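单抽屉小木柜怎么用才不变成杂物坑:我的桌面收拾流程

先说一下我这个人收拾桌子的水平:很一般。小东西随手一放,过两天桌上就摊开一片,真要用桌子的时候再一股脑推到边上。后来添了个单抽屉的小木柜,情况好了不少,不过中间也走过弯路(抽屉塞到拉不开那种),所以把现在这套做法写下来,给同样爱乱放东西的朋友参考。

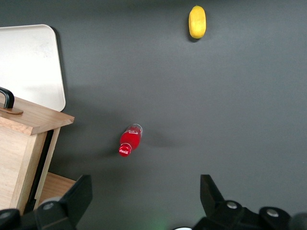
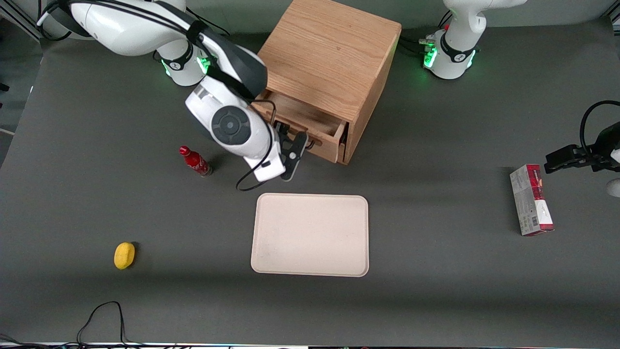 灰色桌面和浅色小木柜。

先讲柜子本身。我买的是最简单的款,一个方盒子,一个抽屉,前面一个深色小拉手,在Nokora买的,154块。当时还看了Vincze家三个抽屉的,纠结了一晚上,最后选了小的。我的想法很简单,抽屉多了我肯定每个都塞满!如果你东西真的多,比如做手工、有一堆线和珠子,那还是三个抽屉的好,别学我。

要准备的东西:
拧干的软布两块
细砂纸一小张,400目就行
白蜡烛一截(生日剩下的都可以)
一张跟抽屉底差不多大的薄毛毡或者牛皮纸
一个临时放东西的纸箱或者托盘
铅笔

第一步 把桌面上的东西先分一遍

别急着往抽屉里放!我以前就是跳过这一步,拉开抽屉哗啦全扫进去,桌面五秒钟变干净,然后一个月都不想打开那个抽屉。

我现在分三堆。第一堆是每天都碰的,笔、剪刀、充电线这些。第二堆是偶尔用、又丢不得的,备用钥匙啦,卷尺啦,电池啦。第三堆是压根不该在桌上的,喝的、吃的、小孩的玩具、从厨房顺过来的东西。第三堆最容易占地方,看着零零散散没几样,挪走以后桌面一下子宽了。像一瓶可乐横在桌上,就够占掉写字的那一块了。

饮料单独说一句:瓶子一律盖紧了立着放,放在离柜子远的那一头。木头柜子底下进了水,会留一圈印子,我那个旧杯垫旁边就有一圈,擦不掉的,后来只能拿柜子压住它。没喝完的当天带回厨房,别在桌上过夜。

玩具之类的小圆东西,找个带边的托盘装着。圆的东西直接放桌上会滚,滚到柜子后面就得搬柜子去捡。

第二步 抽屉整个抽出来清理

把抽屉一点点拉到头,双手托着底往外抬。有的柜子后面有个小木条挡着,抽屉拉到一半就停了,这时候别硬拽,把抽屉前端稍微往上翘一点再拉,一般就出来了。还是不行的话,从里面摸一下看有没有小螺丝。

抽屉倒过来拍几下,角落里的灰和铅笔屑用干布裹着手指抠出来。柜子里面也擦一遍,滑道的位置多擦两下。布一定要拧得很干,擦完之后让它敞着晾半个钟头再装回去。我一般趁这个时候去烧水泡茶。

木纹的地方顺着纹路擦。浅色木头比较显脏,尤其是顶板前面那条边,手老在那儿蹭。要是干布擦不掉,蘸一点点稀释过的洗洁精,再用另一块布带走。酒精我试过一回,把表面那层擦花了,有一小块到现在看着还发白,所以不推荐。

第三步 治一治抽屉发涩

我这个抽屉买回来头两个月很顺,到了一月份屋里暖气一开,反倒开始一顿一顿的,拉出来还行,推回去老歪。问了做木工的朋友Noémi Kun,她让我先别磨,找到卡的地方再说。办法是拿铅笔在抽屉两边的底棱上涂一道,装回去推拉几次,再抽出来看,哪里的铅笔印被蹭掉了,哪里就是卡点。

找到以后用400目的砂纸在那一小段轻轻来回,我大概磨了7下就停下来试,试完不够再磨。磨这个千万收着点劲儿,多了补不回来。磨完把木粉擦干净,再拿白蜡烛在两边滑道和抽屉底棱上各蹭一层。蜡不用厚,看得到一点点亮就够了。厚了会积灰,过阵子变成黑泥,我第一次就涂成那样,又花了一下午刮。

装回去的时候两只手扶着两侧,平平地推进去。推的时候听声音,沙沙的没问题,要是有"咯"一声,八成还有个地方没处理到。

第四步 抽屉里面的分区

单抽屉一般都浅,这一点得认。立着放不下的东西别硬塞,高出抽屉边一点点,关的时候就会顶到上面的板子,有时候还会把里面顶住,开都开不开(对,就是我开头说的那次,最后拿一把尺子伸进去压了半天)。

底下先铺一层毛毡,按抽屉内底裁,四边各小一点点,铺进去不起皱就好。我用的是Zevutach那种带背胶的,说实话背胶没用上,我怕以后揭不下来。牛皮纸也挺好,脏了就换。

分区我用的是几个小纸盒,药盒、名片盒都行,把盖子剪掉,高度修到比抽屉边矮一截。靠外面的一排放第一堆里每天碰的小东西,靠里面放第二堆。电池单独一个盒子,别跟钥匙、回形针混着。最左边我留了一格什么都不放,专门给当天冒出来的小零碎,晚上顺手清掉。这一格真的很重要!没有它的时候,零碎就直接上桌面了。

长一点的东西比如剪刀和尺子,斜着放往往能放下,横着竖着都试过不行的话就转个角度。我那把长尺子最后还是放不进去,现在挂在墙上。

第五步 柜子放哪儿

我摆过好几个位置。一开始在左手边,贴着桌沿,拿东西是快,可是写字的时候胳膊肘老撞到那个角。后来放到桌子靠里面的中间,抽屉朝着自己,前面留出一片空地,够把抽屉整个拉出来还不碰到别的东西。目前就这么用着,挺顺手的。

摆之前坐在椅子上试一下:不起身,手能不能够到拉手?抽屉拉开以后,桌子前面还剩不剩放本子的地方?两样都行就可以定了。深一点的桌子可以靠里,浅桌子还是放侧边吧,把尖角朝外转开一点。

旁边有线的话,先把线理到柜子后面或者侧面,别让它从抽屉前面横过去。抽屉一拉就带着线走,线那头接着什么就倒什么。我会用布面扎带把多出来的长度收一收,留一点松的,不要绷着。

柜脚底下贴四片小毛毡垫,挪的时候不刮桌面。灰色哑光的桌面特别容易留白道子,橡皮蹭得掉的还好,蹭不掉的就一直在那儿了。

柜顶怎么办

柜顶是个大诱惑,平平的一块板,手里有什么都想往上放。我给自己定的是只放一样,现在是一盏小台灯。你要放花盆也行,下面垫个有边的碟子。叠两摞本子我试过,太重了,抽屉拉出来的手感都不对。

平时怎么维持

每天睡前看一眼桌面,把那一格零碎清了,抽屉推到底。推到底这个习惯要养,半开着的抽屉特别招灰,还容易磕手背,我磕过好几回。

抽屉每个月倒空一次就够,里面的纸盒拿出来抖一抖。蜡半年补一回,或者觉得又涩了再补。

有几个朋友问过的,顺便答一下:

拉手松了怎么办?从抽屉里面找到那颗螺丝,拧紧。要是孔大了老打滑,塞一小截牙签进去,沾点木工胶,干了再拧。

抽屉有味道?新柜子都有点,抽屉拆下来敞着放几天,别拿去太阳底下暴晒,板子会翘。

能不能刷油?没上过漆的可以薄薄来一层木蜡油,我用的Vulaser小罐装,一罐用到现在还剩大半。上过清漆的就别刷了,吃不进去,表面会黏黏的,手摸着难受。刷之前在底面找个看不见的地方先试一小块,等一晚上再决定。

毛毡我下次准备换成深一点的颜色,浅色的铅笔灰太明显了。换完要是好用,我再回来补在第四步后面。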